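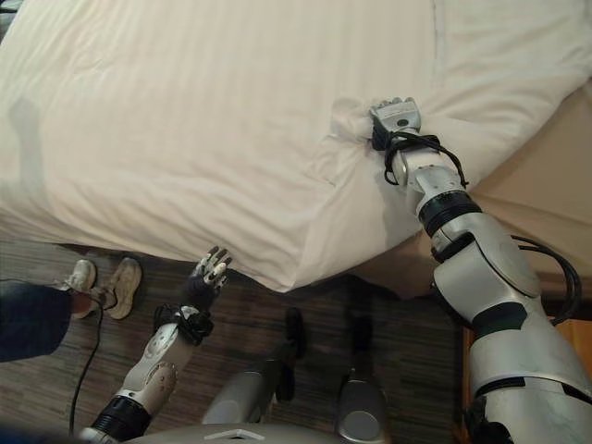
Page last changed: February

Making up a bed with a flat sheet

There are a great many guides to this already, and most of them promise a hotel bed in under a minute. I have never managed one in under a minute and I doubt the people writing the guides have either. What follows takes 4 minutes if the sheet is the right size, and longer if it isn't.

Before you start

Measure the mattress, including the depth. Packets say "double" or "king" as though that settled it, but a modern mattress can be 30 cm deep and the sheet may have been cut with something much thinner in mind. You want enough cloth to go down the side and a good hand's width underneath. Less than that and the corners will be out by morning, whatever you do with them.

Thread count is mostly there to sell sheets. I was once offered one marked 1000 and it was heavy, slow to dry and slid about on the mattress. A plain white cotton with a faint stripe in the weave is easier to live with, and the stripe has one real use: line it up with the long edge of the bed and you can see at once whether the sheet is on straight.

Laying it out

Move the duvet and pillows to the far end, or off the bed altogether if you have a chair. Shake the sheet out from the foot and let it fall. Pull it about until the overhang is the same on both sides. Don't smooth anything yet. Smoothing at this stage only pushes the creases to the other side, and you'll have to do it again.

The corner

Tuck in the whole of the foot end first. Then go to one side, take hold of the hanging edge a forearm's length from the corner and lift it on to the top of the bed, so that it makes a slanting fold. Tuck in what is left dangling below. Bring the lifted part down again and tuck that in too.

Take a small pinch at the corner and keep the other hand free for the hanging edge. Some instructions have you grab a great fistful, and I can't see what for. It leaves a knot of wrinkles which then has to be coaxed flat. 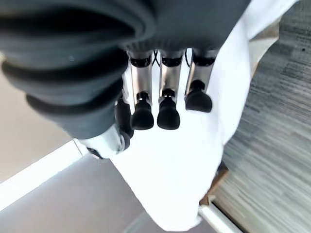

Last changed: February (corner section reworded, sizes checked)

Smoothing

Work from the middle outwards with a flat hand. Soft creases across the top will mostly give way to this. Sharp ones from the packet won't, and I remain unconvinced by the spray bottles sold for the purpose. I tried the one Trella makes, and then plain tap water, and could not tell the two sides of the bed apart.

Clips and straps

Pedis sell elastic straps that run under the mattress from corner to corner. They do hold. They also mean lifting the mattress every time you change the bed, and on a heavy one I would sooner re-tuck a corner. The Skumwood clips are easier to fit but one of mine had lost its grip after 14 washes (you are supposed to take them off first, and I forgot).

If it still comes loose

Check the size again. Then check whether there is a slippery protector under the sheet. Swapping a shiny protector for a quilted cotton one did more for my bed than any fold.

Next page: Duvet covers, and whether the inside-out method is worth learning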